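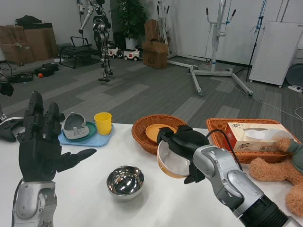 Baskets and trays: the quickest way to clear a table

I love a good basket! If your table is where every plate, toy and tissue box in the house ends up, a couple of baskets and one tray will change your evenings, and you probably own them already.

Start with the tray. Anything that's going back to another room goes on it - a plate, a yellow cup, even a plastic shoe - and then you make a single trip. I like a light blue one because crumbs show up and I wipe it more often.

A round wicker basket is wonderful for plates and bowls on their way to the cupboard. Put the plate in first, flat on the bottom, and set the glass bowl on top of it. Glass with a metallic rim (copper, gold, any of those) should be washed by hand with a soft cloth, and please keep it out of the microwave!

Stainless steel bowls get spotty so fast. Mix 3 tablespoons of white vinegar into 300 ml of warm water, wipe the inside, rinse, and dry it right away with a cotton towel. You'll see the ceiling lights in it again.

Tissue boxes slide all over the place, so stand yours in a rectangular basket. There's usually room beside it for the remote or a pair of reading glasses. My friend Diễm Lâm keeps hand cream in hers and I've copied her.

Teddy bears will turn up no matter what you do. Give them a basket of their own on the floor, low enough for small arms to reach.

Dusty wicker? Use a dry paintbrush, then a damp cloth, and let it air out overnight before anything goes back in. I do all of mine in June with the windows open.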